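Clustard Completes Simulation Rebuild of Gripper Cell at Huvilden

Reading time: 2 min
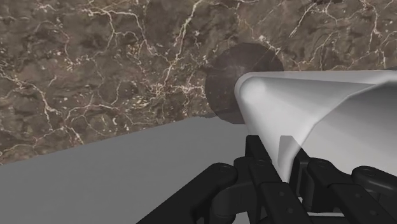 Clustard has finished rebuilding the simulated version of its handling cell at the Huvilden site, the company announced in June. The model will be used to check grip settings and finger alignment before any change is made to the physical machine.

The cell, known internally as Kun, handles curved parts with a jointed gripper. It was taken out of regular service in the spring after technicians found that the gripper no longer closed evenly. An inspection traced the fault to wear in the pivots of one finger group, and the affected links were replaced on site.

During that repair, the maintenance team reported that the existing computer model of Kun did not match the machine as installed. Finger links had been changed twice over the life of the cell and the model had been updated only once. Settings prepared in simulation therefore had to be corrected by hand at the cell, a task that added to each stoppage.

The rebuilt model was prepared with Bindum, which supplies the simulation software and supported the original installation. Each joint of the gripper was measured with the machine locked out, and the travel limits were entered again from those measurements. The model was then run through 500 test grips. In 11 of them the part shifted further than the permitted limit, and the closing order of the fingers was revised as a result.

Surfaces and backgrounds in the simulation are changed between runs. According to Clustard, this allows the camera settings to be tested under a wider range of conditions than the production hall offers.

Under the new maintenance plan, the gripper will be inspected after every 30 hours of operation. Technicians will check the pivots for play, tighten the fasteners to the specified value and compare the closing position of each finger with the model. Any replaced link must be entered in the model before the cell is returned to automatic operation. A full calibration takes 30 minutes and will be carried out at the start of the early shift.

Clustard stated that the physical cell has returned to limited operation and will remain at reduced speed until the first round of inspections has been completed. Operators at Huvilden have received updated instructions for stopping and restarting the machine. The company also plans to review the models of its other handling cells, but has not set a date for that work.

Related items

Huvilden site updates lockout procedure for handling cells
Bindum extends software support for older installations
Clustard revises spare parts list for jointed grippers
Kun cell: changes to early shift start-up checks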